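Proyecto de fin de módulo – Automatización en planta y puestos de trabajo
Grupo 6. Entrega: 17 de junio de 2024

1. Qué hemos estudiado

La línea de montaje de Raltov, donde se hacen tapas y mandos pequeños para Plumari. En febrero la empresa empezó a preparar una célula de dos brazos para la mesa de clasificado. Nos interesaba menos la máquina y más la gente: quién hace qué ahora, quién deja de hacerlo, qué se aprende nuevo.

Método: 2 visitas a planta, entrevistas cortas en el descanso, y las pruebas en el simulador que lleva Jui-lin Pan, nuestra tutora en la empresa. Cuestionario en papel, 14 respuestas. Pocas, ya lo sabemos.

2. El puesto antes

Clasificado a mano, de pie, turno entero. Piezas negras sobre bandeja, se mira la cara de arriba, se gira si hace falta, a la caja. Quejas que salen siempre: muñecas, cuello, aburrimiento. Pero también se habla, y bastante. Una operaria nos dijo que en esa mesa se enteraba de todo lo que pasaba en la nave. Eso no sale en ningún estudio de tiempos y habria que ponerlo.

3. Lo que cambia

Dos personas pasan a supervisar la célula. El resto a embalaje – mismo sueldo, peor horario según ellos. Formación prevista: 6 horas. Todos los entrevistados la ven corta. El encargado no, dice que lo demás se coge sobre la marcha.

Miedo a perder el puesto: poco, menos del que esperabamos. Lo que más sale es no saber qué hacer cuando la célula se para. ¿Llamo a alguien? ¿La toco? El protocolo de parada estaba en borrador en la segunda visita.

4. Las pruebas en el simulador

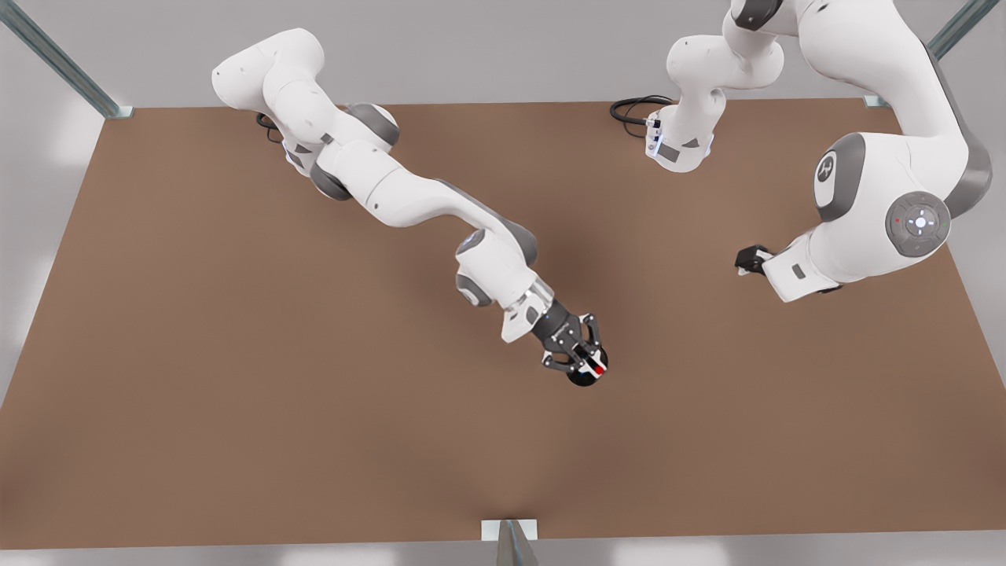
El reparto de tareas entre brazos lo decide mantenimiento, y los operarios no habían visto nada hasta que Jui-lin les enseñó el simulador. Ahí salieron las mejores preguntas. La primera, por qué trabaja un brazo y el otro no: uno tiene la pieza negra redonda entre los dedos de la pinza, casi a ras de mesa, y el otro apunta al centro sin nada cogido. La segunda, si la rayita roja tiene que quedar siempre hacia arriba, que a mano eso se corrige sin pensar. Se apuntaron las dos para el protocolo.

5. Conclusiones (provisionales)

– Enseñar el simulador antes, no al final.
– Más horas de formación y que incluyan paradas.
– Rotar entre célula y embalaje. Lo pidieron varios.
– Falta hablar con el turno de noche, no nos dio tiempo.

Anexo: cuestionario y transcripciones, en la carpeta del grupo.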